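Esov open day, anyone else go?

dornora_mike_no
Went to the Esov open day in January, Duleo hall. Got there at 2, packed. Best part was the hand gripper table. You squeeze the handle, fingers close, they record it and the arm is supposed to learn from that. Got one go at it.

Black pads, angled to a point, brass inserts at the pivots. Jaws wide open before my turn:
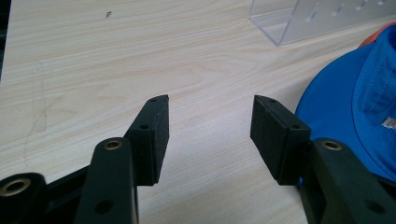
Re: Esov open day, anyone else go?

plumbline14
Was there in the morning. Liked the gripper, didn't like the arm demo. Same pick over and over, then a long reset. They said 800 recordings for one task. 800! For putting stuff on a shelf.

Re: Esov open day, anyone else go?

tessel
800 is nothing. The Chowdary rig the year before needed way more and still dropped things. Resets are normal, you guys expect a movie.

Re: Esov open day, anyone else go?

plumbline14
Don't expect a movie. Expect it to run for the public when you invite teh public.

Re: Esov open day, anyone else go?

dornora_mike_no
Fair, but my go was fine. Linkage felt stiff tho, my hand was tired after a couple minutes. Do those pads come off? Two screw holes on each that I can see.

Re: Esov open day, anyone else go?

tessel
Asked them that. They swap them when they wear. Didnt get a price.

Re: Esov open day, anyone else go?

quillback821
Is it on again next year? Missed it, parking was full by 10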